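Rules for Robots: How Grown-Ups Keep Helping Machines Safe

Have you ever been told not to run at the pool, or to hold the scissors by the closed end when you pass them to a friend? Those are safety rules, and you probably follow lots of them every day without thinking much about it. Robots have safety rules too! There are whole shelves of them, and they cover everything from how hard a robot may squeeze to where the big red stop button goes.

The funny part is that most robots can't read the rules. A robot doesn't sit down with a book before breakfast. People read the rules, then they build and program the robot so that it does what the rules say. So when we talk about "robot rules," we are mostly talking about rules for the people who design, set up, and work with robots.

Let's look at some of the big ones.

What is a standard, anyway?

A standard is a set of instructions that lots of people have agreed on. You use things made to standards all the time. A light bulb from one store screws into a lamp from a different store, because both companies agreed on the size of the screw part. Printer paper fits in the printer. Batteries fit in the flashlight (if you remember to buy the right kind!).

Safety standards work the same way, but they are about keeping people from getting hurt. Experts from many countries meet, argue, test things, argue some more, and finally write down what a safe machine should be like. Every few years they read the whole thing again and fix the parts that have gotten out of date. Robots change fast, so there is always something to fix.

Some standards are about factory robots, the strong ones that lift car doors. Others are about robots that work near people in homes, hospitals, and stores. A robot that lives inside a fence needs different rules from one that rolls right past your toes.

There is also something called good practice. That means smart habits that may not be written in any official book, but that careful people follow anyway. Wiping up a spill before somebody slips is good practice at your house. In a robot lab, putting the tools away before you turn the robot on is good practice too.

Rule one: Look for danger before you start

Before a robot does a new job, its team does a risk assessment. That's a long name for a simple idea: walk around, look at everything, and ask, "What could go wrong?"

Mahsa Ranjbar does this for a living. When she checks a room, she brings a clipboard, a tape measure, and a pencil on a string, and she asks questions like these:

Could somebody's fingers get pinched between the robot and the wall?
Could the robot knock something off a shelf?
What if the power goes out while it is holding something?
Could a kid, a cat, or a visitor wander in?

For each danger, she thinks about two things. How badly could someone be hurt? And how likely is it to happen? A paper cup falling on the floor is not very serious, even if it happens a lot. A heavy pot falling on a foot is serious even if it happens only once. The serious ones get fixed first.

"I like finding problems," Mahsa says. "Every one I find with my pencil is one we don't find with an ambulance."

You can try this yourself. Stand in the doorway of your kitchen and imagine a robot is about to roll in and set the table. What would you move out of the way?

Rule two: Always have a way to stop

Robots need an emergency stop, or e-stop for short. It is usually a big red button on a yellow background, shaped like a mushroom so you can smack it with your whole hand. Hit it, and the robot stops moving.

It has to be easy to reach. A stop button behind the filing cabinet isn't much use to anyone! And when you let go of an e-stop, it stays pushed in. Someone has to reset it on purpose, usually by twisting or pulling it. Even then the robot should not just jump back to work. A person has to tell it to start again. That gives everybody time to find out what happened and get clear.

Good teams practice using the button, the way your school practices fire drills. At a training workshop called Porkunano, every new helper has to hit the e-stop on their very first morning, before they learn anything else. Malachy Egan, who teaches the class, shouts "Banana!" at a surprise moment, and whoever is closest to the button has to press it. He picked "banana" so that it wouldn't get mixed up with a real emergency. In a real one, people yell "Stop!"

Rule three: Go slow near people

Think about bumping into a friend in the hallway. If you're both walking, you say "oops" and keep going. If you're both running, somebody gets a bloody nose. Speed makes bumps worse, and so does weight.

That's why robots that share space with people often have speed limits. Some of them have sensors that measure how far away the nearest person is. When you are on the other side of the room, the robot can move along quickly. As you come closer, it slows down. If you get very close, it stops and waits.

Other robots are built to notice a bump the moment it happens. Their joints can feel a push, a bit like the way your arm can tell when a door is stuck. When the push is stronger than it should be, they stop.

Rule four: Be careful with grippers

A gripper is a robot's hand. Some have soft rubbery fingers, some use suction cups, and some have metal fingers with joints that open and close. Grippers are amazing! They are also the part most likely to pinch, because pinching things is more or less their whole job.

So there are rules about how hard a gripper may squeeze when people are close by, and about smoothing off sharp corners. Designers also have to think about what happens when the electricity goes off. Should the fingers let go, or should they hold on? If your sleeve is caught, you want them to let go. If the robot is lifting a heavy box over the floor, you want them to hold on. The team has to decide which danger matters more for that job, write down the answer, and test it.

For people, the rule is short: keep your hands out of the gripper unless the robot is switched off and somebody has made sure it can't be switched on again.

Rule five: Know where the edges are

Every robot has a work zone, the space it is allowed to use. Sometimes the zone is marked with tape on the floor. Sometimes it is only in the computer program, like an invisible box that the robot's arm must stay inside.

Windows need extra thought. Bright sun coming through the glass can confuse a camera, the same way it makes you squint on the way to school. A camera may also see a lot of things outside that the robot can't reach: roofs, trees, buildings far across the city. You know right away that a tower on the other side of the glass isn't part of the room. A robot's program has to be set up so that it knows this too.

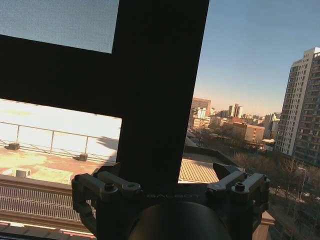
Rule six: Respect people's privacy

Lots of robots have cameras, and a camera can see more than it needs for the job. If a robot's task is to pick up socks, it doesn't need to keep a picture of your homework or your grandma in her bathrobe.

Good practice says that people should know when a robot is recording. They should be asked first. The team should keep only the pictures it needs, lock them up safely, and get rid of the rest when the work is done. Fionnuala Kavanagh looks after pictures for a robot project called Kornia, and she once went through 100 of them in a single afternoon, looking for faces, letters with addresses, and anything else private. She found 26 that had to be blurred or thrown out.

It's the same rule you should follow with a phone. Ask before you take somebody's picture, and ask again before you share it.

Rule seven: Write it down

This one may sound boring, but stick with me! Every time a robot does something strange, even something small, somebody should write it in a logbook. What was it doing? Who was there? What happened next?

Little notes can solve big mysteries. Jagadeesh Gowda's team had a delivery robot named Pedelero that kept stopping in the same hallway. Each time it happened, someone wrote down the time. After 37 notes, Jagadeesh saw that nearly all of them came late in the afternoon. He went to the hallway at 4 p.m. and waited. Sunlight was bouncing off a shiny floor and into the robot's sensor, and the robot was stopping because it thought something was in its way. They put up a blind, and Pedelero went back to delivering the mail.

Pedelero did the right thing, by the way. If a robot isn't sure whether the path is clear, it should stop.

Be a robot safety inspector

You will need paper, a pencil, and a grown-up or a friend to play the robot.

1. Pick an easy job for your "robot," like carrying a stuffed animal from the couch to the table.
2. Walk the path yourself and write down up to 5 dangers. Look low as well as high!
3. Next to each danger, write what you would do about it.
4. Choose a stop word. Practice it until your robot freezes every time.
5. Run the job slowly. Did you spot anything new? Add it to your list.

Trade places and let your friend inspect your path. Two people almost never write the same list, and that's a good reason for real inspectors to work in pairs.

Words to know

Emergency stop: a button that makes a robot stop moving right away.
Gripper: the part of a robot that grabs and holds things.
Risk assessment: looking for dangers before work begins and deciding how to fix them.
Sensor: a part that lets a robot see, feel, or measure what is around it.
Standard: a set of instructions that many people have agreed to follow.
Work zone: the space where a robot is allowed to move.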